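Como registar a estimativa visual de magnitude de estrelas variáveis

Guia de procedimento – revisto a 3 de agosto de 2024
Texto: Agata Greco

A estimativa visual de uma estrela variável consiste em comparar o seu brilho com o de estrelas vizinhas de magnitude conhecida e constante. O método dispensa câmara e fotómetro. Exige uma carta de comparação, um instrumento adequado à magnitude da estrela e um registo feito no momento da observação. O procedimento descrito abaixo é o seguido no programa Nastlow e aplica-se a variáveis de longo período, semirregulares e cefeidas brilhantes.

Material necessário

Binóculo ou telescópio de pequena abertura
Carta de comparação impressa, na escala correspondente ao campo do instrumento
Lanterna de luz vermelha com intensidade regulável
Relógio acertado ao minuto
Caderno ou folha de registo

Para estrelas até à magnitude 7 basta um binóculo 7x50 ou 10x50. Abaixo desse brilho convém um refletor. Nos exemplos deste guia foi usado um Borley de 700 mm de distância focal, com uma ocular de baixa ampliação para a localização e outra intermédia para a estimativa.

1. Preparar a carta

A carta indica a posição da variável e a magnitude das estrelas de comparação, escrita sem separador decimal: 77 significa magnitude 7,7. A omissão é deliberada, para que o ponto não seja confundido com uma estrela. Escolha duas estrelas de comparação, uma mais brilhante e outra mais fraca do que a variável, com uma diferença entre ambas não superior a meia magnitude. Se a carta não oferecer um par tão próximo, use o disponível e anote o facto.

Verifique a orientação antes de sair. Um refletor newtoniano mostra o campo rodado 180 graus; um refrator com diagonal mostra-o espelhado. As cartas do programa existem nas duas versões, e a troca é a causa mais frequente de identificação errada.

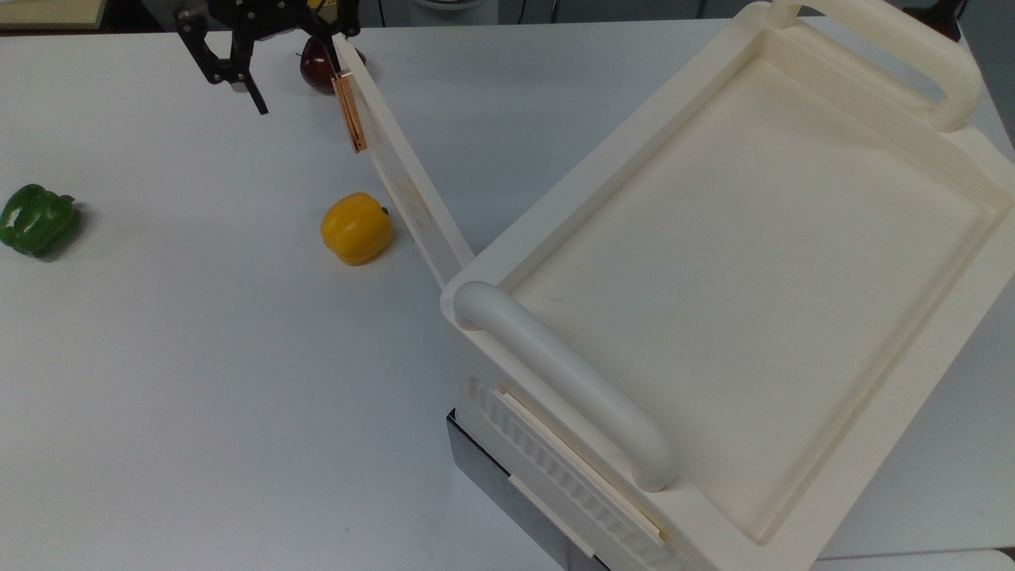
A cor das estrelas de comparação deve ser tão próxima quanto possível da cor da variável. Muitas variáveis de longo período são acentuadamente vermelhas, e o olho adaptado ao escuro responde mal a essa zona do espectro. O efeito pode ser ensaiado em casa, com objetos correntes sobre uma mesa branca: um pimento verde, um pimento amarelo e uma maçã vermelho-escura. Reduza a iluminação por etapas e espere alguns minutos em cada uma. A maçã escurece muito mais depressa do que os pimentos, embora a luz que incide sobre os três seja a mesma. Trata-se do desvio de Purkinje, e uma comparação entre uma estrela vermelha e uma branca sofre dele na mesma medida.

2. Adaptar a visão

Permaneça 40 minutos ao escuro antes da primeira estimativa. Durante esse tempo o telescópio pode ficar no exterior a estabilizar. Qualquer exposição a luz branca, mesmo breve, obriga a repetir boa parte da espera. A lanterna vermelha deve estar regulada para o mínimo que permita ler a carta.

3. Localizar e confirmar o campo

Parta de uma estrela visível a olho nu e avance por saltos até ao campo da variável. Confirme pelo menos três alinhamentos ou triângulos reconhecíveis na carta. Se a variável estiver perto do mínimo, pode não ser visível; nesse caso, identifique o local exato e passe ao ponto 6.

4. Fazer a estimativa

Coloque a variável e a estrela de comparação a igual distância do centro do campo. A linha imaginária que as une deve ficar paralela à linha dos olhos, para reduzir o erro de posição na retina. Alterne o olhar entre as duas com rapidez. Uma fixação prolongada faz com que as estrelas vermelhas pareçam mais brilhantes do que são.

Divida mentalmente o intervalo entre as duas comparações em partes iguais e situe nele a variável. Com comparações de 7,7 e 8,2, e a variável a dois quintos do caminho a partir da mais brilhante, o cálculo é:

7,7 + (2/5 x 0,5) = 7,9

O resultado arredonda-se sempre à décima. Um observador treinado obtém uma dispersão de uma a duas décimas, pelo que uma segunda casa decimal não tem significado.

5. Converter a data

As observações são comunicadas em dia juliano, com início ao meio-dia de Tempo Universal. A fração do dia obtém-se dividindo por 24 as horas decorridas desde o meio-dia. Uma observação às 22h00 TU corresponde a uma fração de 0,417. Retire a hora legal de verão antes de converter – entre abril e setembro o erro de uma hora é muito comum nas folhas recebidas.

6. Preencher o registo

Cada linha contém, por esta ordem: nome da estrela, dia juliano, magnitude, comparações usadas, código da carta e observações. Exemplo:

Estrela: R Leo
Magnitude: 7,9
Comparações: 77, 82
Carta: 223
Notas: Lua abaixo do horizonte, céu transparente

Quando a variável não for visível, escreva o sinal < seguido da magnitude da estrela mais fraca que conseguiu ver no campo. Uma estimativa negativa tem valor científico e deve ser enviada.

Não consulte as estimativas anteriores antes de observar. O conhecimento do último valor influencia o seguinte, e o desvio é difícil de detetar na curva de luz.

7. Arrumar o material

Guarde as oculares tapadas depois de perderem a condensação. As cartas impressas devem secar abertas, fora da capa. Uma caixa de plástico com tampa e pega serve para transportar os acessórios pequenos; o adaptador Cocco e as pilhas de reserva viajam em bolsas separadas.

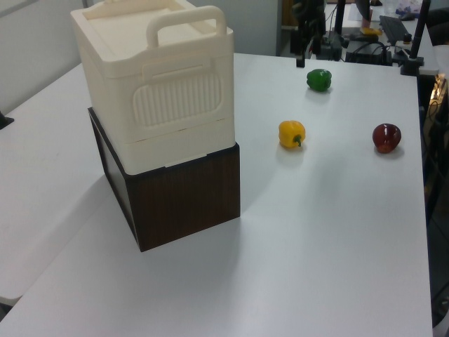
Caixa de plástico creme com pega, sobre uma caixa castanho-escura.

Frequência das observações

As variáveis de longo período observam-se uma vez por semana ou de dez em dez dias. Nas semirregulares o intervalo pode alargar-se a duas semanas. As cefeidas justificam uma estimativa por noite limpa. Observar com maior frequência uma estrela de variação lenta não melhora a curva e aumenta o risco de memorizar o valor anterior.

As folhas preenchidas são enviadas no fim de cada mês para o arquivo de Steston. Os registos em papel devem ser conservados mesmo depois do envio, com as correções riscadas de forma legível e nunca apagadas.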